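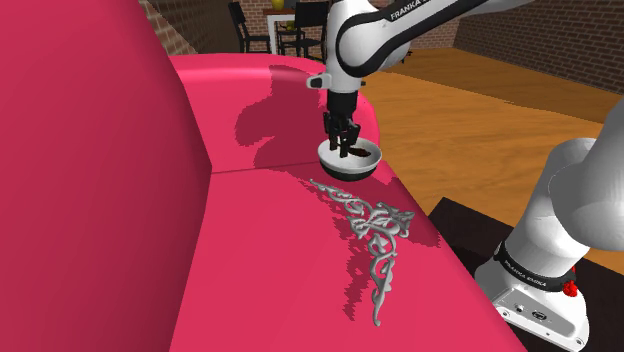
Crimson-pink, plain, with a rounded arm.

Can I dye a sofa slipcover in a top-loading washer?
Asked by funo_street in Home > Laundry and Fabric

I have an off-white slipcover for a three-seat sofa and I want it to end up a strong crimson-pink. The care label says 74% cotton, the rest polyester. It has been washed plenty of times but never bleached. The whole thing weighs about 2000 grams with the seat cover included.

I bought two boxes of Tultell all-purpose dye in a shade called Rose Red. The leaflet talks about buckets and stirring, and I don't own a bucket big enough. My washer is a plain top loader with an agitator. Will it come out even? Will the next load of towels come out pink? The thread on the seams looks like polyester and I don't much care if it stays white, but I'd like to know.

3 answers

Signe Eklund
Accepted answer

Yes, a top loader is fine for this, and it will be more even than a bucket. I have done two slipcovers and a set of curtains that way.

Weigh the cover dry and go by the weight on the box, then add more dye than it says if you want a deep color. Polyester won't take an ordinary cotton dye, so your blend will come out lighter than the picture on the lid. I would get at least one more box. Buy them all at once from the same batch.

Wash the cover first with detergent and no softener. Leave it wet. Fill the washer with the hottest water you have, dissolve the dye in a pitcher of hot water and strain it through an old stocking before you pour it in. Run the agitator for a minute, then add the cover, opened out — not in a ball. Keep resetting the dial so it agitates for as long as the leaflet says and doesn't drain. Add the salt if your dye calls for it.

Rinse cold until the water is clear. Then run the empty washer on hot with detergent and a cup of bleach, and wipe under the rim of the lid. Do a load of dark rags next. The towels can wait.

The seam thread will stay white or go very pale pink. Zipper tape too.

langlois1904
It shrinks. Mine was cotton and I couldn't get it back over the arms after the hot water. Test a hidden piece first.

Stevlow Road
If there are any old stains they will show up darker or lighter than the rest, so look it over in daylight before you start. I did mine in February and had nowhere to hang it. It took two days over the shower rail and there is a line across the back where it folded. Dry it flat or over two lines if you have them.

Also check the lease if the washer isn't yours. Our laundry room has a sign up about dye.

Comment from funo_street
Thanks. The washer is mine. I'll pick up another box and put the cover back on while it's still a little damp.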